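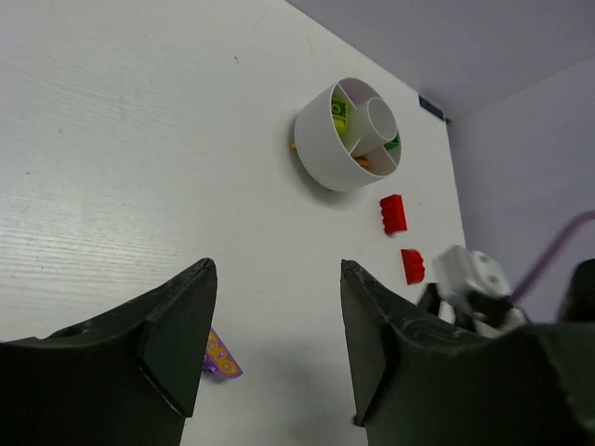
腕部视角:夹爪、分格圆盒与红色积木

Inness 双臂桌面分拣单元
安全通告与部件更换说明
2021年12月

适用范围:安装 Mahlangu 腕部组件、固件版本低于 52 的双臂单元。单臂版本不受影响。

故障现象:夹爪在圆盒附近下降时,指尖未到设定高度即停止,控制器报错 E17。复位后手臂可能直接执行缓存中的上一条指令,不再请求操作员确认。此时若有人将手伸入围挡内取件,存在夹伤风险。

原因:外置线缆在肘部大角度弯折后受拉,腕部编码器信号瞬断。固件将瞬断判为碰撞,但未清空指令缓存。 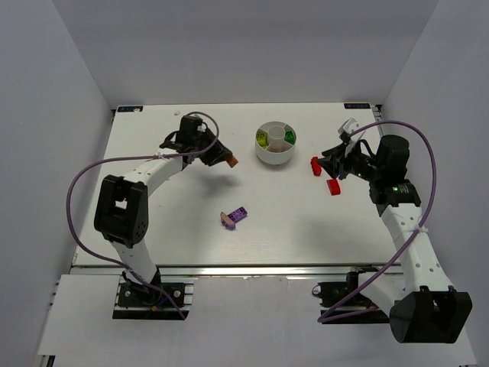

维护与安全 / 线缆检查

断开主电源后进行下列检查,左右臂分别执行。

1. 手动将肘部转至两端极限,线缆在全行程内应保持松弛。
2. 检查白色连杆上的扎带。扎带只作定位,不得勒紧线缆外皮。
3. 检查底座支架与铝型材导轨的连接,螺栓松动时按手册力矩重新紧固。
4. 检查底座接头是否插到位。
5. 线缆外皮有压痕或发白的,整根更换,不得用胶带包扎后继续使用。

腕部指示灯仅表示电机通电,不能作为手臂已进入安全状态的依据。

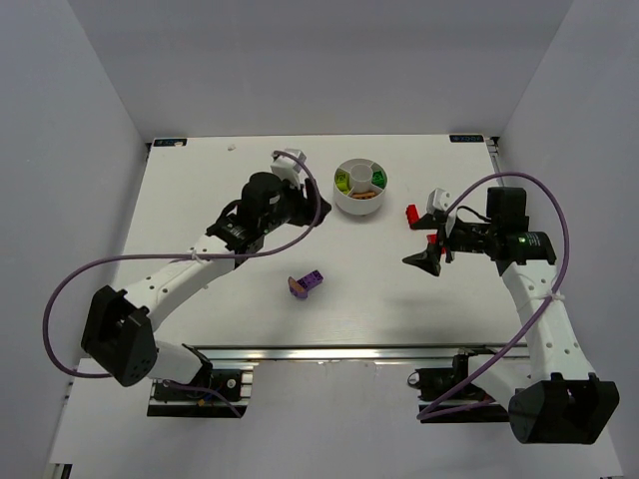
阅读时间:2 分钟

固件升级:升级至版本 52 或更高。升级后 E17 触发时缓存自动清空,须在控制器上手动确认方可恢复运动。升级不能代替线缆检查。

复测:桌面放置积木,圆盒置于后部中央,以低速档连续取放 97 次,其间不得出现 E17。双臂须同时上电,两侧夹爪不得同时进入圆盒上方区域。

更换件:
Goline 腕部线缆,加长型,每台 2 根
定位扎带,白色

停用要求:复位后出现未经确认的动作时,立即按下急停,断电挂牌,保留控制器日志,并联系 Temimau 服务部。

编制:Gerrit Coetzee
审核:Anathi Mokoena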